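Jikberg Two-Arm Bench Station

From Nitasness. For packing, sorting and light assembly trials.

The Jikberg is a pair of arms on one rail, sold as a complete station with posts, work surface and controller. Most people who ask us about it want to know the same thing, so we will start there: can it do chores yet?

Some of them. It depends on the object more than on the chore. Boxes, bottles, blocks and anything else that keeps its shape are well within reach. Cloth, paper and bags are harder. A tote has to be held open by one arm while the other puts something in, and the opening moves every time either arm touches it. A person does this without looking. The Jikberg needs practice runs on that bag, and then more on the next bag.

What it does well now

Picking rigid items from a fixed spot and placing them in a tray or bin. Handing an item from one arm to the other. Repeating a taught motion through a full shift. Tarek Karam runs the packing bench at Fastero and has had two stations since February. He uses them for boxed goods only and keeps people on anything soft.

What it does with help

Loading an open bag. Moving a filled bag a short distance. Folding a hand towel once. Expect to step in. In our own bench trials we gave the station 44 bag-loading attempts with mixed small items, and it finished 30 without anyone touching it. Most of the failures were the rim folding inward under the gripper.

What it does not do

Tie, zip or button. Wash dishes. Work next to people without a guard. Find something it has not been shown. If you need any of these, please wait or buy something else.

In the box

Two arms with parallel-jaw grippers
Mounting rail, corner posts and side panels
Controller and power supply
Cable set with ties
Emergency stop
Printed setup guide

Specifications

Reach per arm: 700 mm
Weight, assembled: 44 kg
Power draw, both arms moving: 375 W
Setup time, two people: 30 minutes

The side panels come plain white. You can cover them with any printed paper or film, and many customers do, to see whether a taught task still works when the background changes. Use a matte finish. Gloss gives reflections and the results get worse — we lost most of a week to this ourselves.

Teaching a task

You guide the arms by hand through the motion and the controller records it. Simple placing tasks need few runs. Bags need many, with the bag set down a little differently each time. I-hsuan Chou wrote the teaching section of the guide and recommends changing one thing per batch: first the position, then the contents, then the bag.

Care

Check the rail bolts every Monday if the station is in daily use. Wipe the jaws with a damp cloth. Replace the jaw pads when the grip starts to slip. The Jaber pad set fits both arms and is sold separately.

Trying it first

We lend a station for two weeks before purchase. Send us the items you want handled and Omar Karam will set up a first task before it ships. Ask for the loan form when you write.

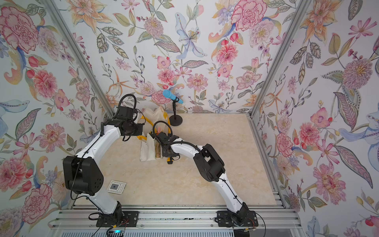

Loan stations come with the same guide and spare pads as a new one, and the loan fee comes off the price if you keep it. Return shipping is on us either way.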